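Service Robotics for Small Workplaces
Unit 11 handout: Reading a kit offer before you sign for it
Notes by El-Sayed

Welcome back, everyone. Last time we ran out of minutes just as the discussion got good, so I am putting the rest of my thoughts on paper, with a few of the points you raised from the back rows mixed in. Please bring this handout with you, because the short assignment at the end refers to it and I won't be making extra copies.

Our case for this unit is the Leteo two-arm tabletop kit, which is offered in two ways. You can buy the hardware outright and set it up yourselves, or you can take it as a service, where Leteo keeps ownership and sends somebody out to Prurkidport when a joint starts to drift. The brochure spends nearly all its pages on the first option and a half page on the second, and I'd like you to notice that, and to wonder which one the company would really prefer you to choose. The service plan is priced at 900 a month, with 11 months as the shortest term. Setup is a separate charge of 400, and several of you missed it (so did I, the first time through, and I had my reading glasses on!).

Now, the trial task everybody asks about is the dish rack. It sounds almost too homely for a course like ours, but I have grown very fond of it. A plate is thin, it is smooth, and it wants to be held by its rim, and the slot it belongs in leaves little room for a hand that arrives at a slant. If a vendor offers to show you a robot stacking foam blocks, thank them kindly and ask for plates.

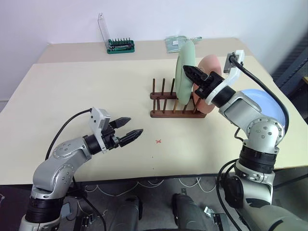
Grippers are where I would spend most of your reading time, and where the Leteo offer is least generous with its words. The kit comes with parallel fingers as standard, and the brochure calls them "suitable for household items," a phrase that covers an awful lot of ground. Look at how the fingers taper to a point, and then at the green plate and the salmon-pink one standing so close together in the rack, and ask yourselves how much room a fingertip has to get in beside one without nudging its neighbor. A blunt, padded finger would be gentler on the glaze but would need a wider gap. You are trading one thing for another, and a good offer tells you so in plain words. There is also a small red X on the tabletop, and I'd ask you to think about marks like that whenever you write acceptance terms. Does "placed on the mark" mean touching it, covering it, or centered over it? Put it in writing before the trial begins.

A word about cables, too, since the question came up twice. The offer lists the arms, the grippers and the controller, but it says nothing of who routes the cables or who replaces one that has been pinched. Under the service plan I would expect Leteo to do it. Under purchase, I would assume it is you until they say otherwise.

For comparison, read the Tolell offer in your packet. It runs to 157 numbered clauses, and I know that is a lot to ask of anybody, but the section on spare fingers is a pleasure and I wish more firms wrote that way.

Assignment: write one page advising a small café on which Leteo option to take. Say what you would ask for in the trial, what would count as a pass, and what you would want added to the contract. Hand it in by 24th December, on paper or by email, whichever is easier for you. We will go over them together in January.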